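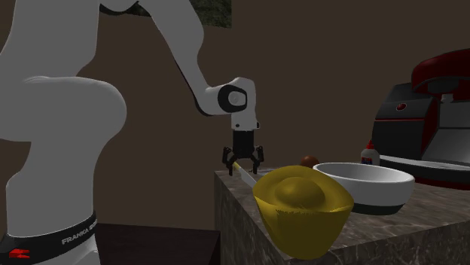

Prasteck, June 19, 2020

How to care for a stone worktop

Natural stone is hard, but it is not proof against stains. The following guidance has been prepared by the Galum household advice service for residents whose kitchens were fitted under the Omis scheme. It applies to marble, limestone and similar stone. Owners of granite may follow the same steps, although granite is less easily harmed by acid.

Daily cleaning

Wipe the surface with a soft cloth, warm water and a little mild washing-up liquid. Rinse with clean water and dry with a second cloth. Do not use vinegar, lemon juice, bleach or any scouring powder. Spilt wine, coffee or fruit juice should be blotted at once — wiping spreads the liquid over a wider area.

Checking the seal

Place a few drops of water on the stone and leave them for 4 minutes. If the stone darkens beneath them, the seal has worn and should be renewed. The test should be repeated in several places, including beside the sink and the hob. Dark stone calls for closer attention: on a brown marble with pale veins and small flecks, such as the one shown here, a faint mark is easily missed, and the surface is best viewed from a low angle with a lamp to one side.

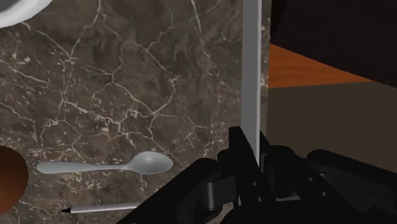
Sealing should be carried out on a clean surface that has been left to dry overnight. Clear the worktop completely before starting, down to the last white dish or utensil, and open a window. Apply Caputo stone sealer thinly with a lint-free cloth, working in small areas, and remove any excess before it dries. Leave the worktop unused until the following day.

Scratches and dull patches should not be sanded at home. Residents may ask for a visit by quoting form 2,308. Visits will resume in July.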